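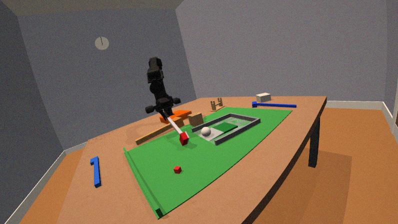
Skurnau Community Kitchen will offer its preserving course again in February, following strong demand for the first series. Leonor Ramalho, who coordinates the program, spoke with the newsletter on the place of fermented vegetables in everyday cooking.

Ms. Ramalho was raised in a household where cabbage, carrots and turnips were salted each autumn. "My grandmother kept the crocks under the stairs," she said. "We ate from them until the first lettuces came up."

The course runs for 4 evenings and is limited to 60 participants across all groups. Its first session deals entirely with salt. "People wish to begin with flavour, and I understand that," Ms. Ramalho said. "I ask them to weigh the cabbage first, and then to weigh the salt."

Asked which recipe participants request most often, she named a carrot and ginger relish contributed by fellow instructor Robel Asfaw. Mr. Asfaw favours coarsely grated carrots and a full week in the jar. Ms. Ramalho prefers 3 days. "We have agreed to teach both," she said.

She recommends serving the relish with lentils, grilled fish or a plain cheese sandwich, and storing it in the refrigerator once it has reached the desired sourness.

Registration details for the new series will be posted at the front desk and on the program page. Participants are asked to bring an apron and a clean, wide-mouthed jar.

113 shares | 4 comments

Last updated: Oct 30, 2023

Contact us | © Skurnau Community Kitchen | Back to top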